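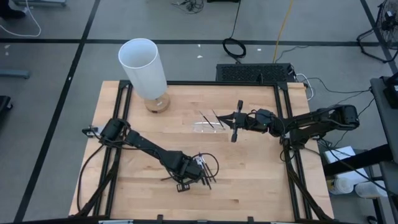 Why is the tabletop made of strips?

Look closely at a butcher-block top and you will see long, narrow strips of wood. They are glued side by side to make one wide board. Wood swells in damp air and shrinks in dry air. One very wide plank can bend as it does this. Many small strips stay flatter.

What are the dark spots?

A knot is the place where a branch once grew out of the tree. The wood there is harder and darker - and every knot is different.
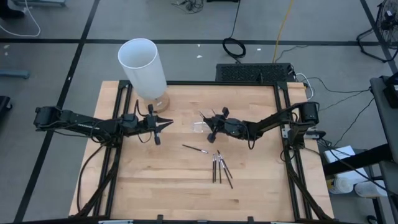 The lines running along each strip are called the grain. They come from the way the tree grew, a new layer each year. A tree cut down at age 37 has 37 layers to show.

Why does a lamp have a shade?

A bare bulb is too bright to look at. A shade spreads the light out and makes it softer. If the shade is open at the top, some light goes up to the ceiling too.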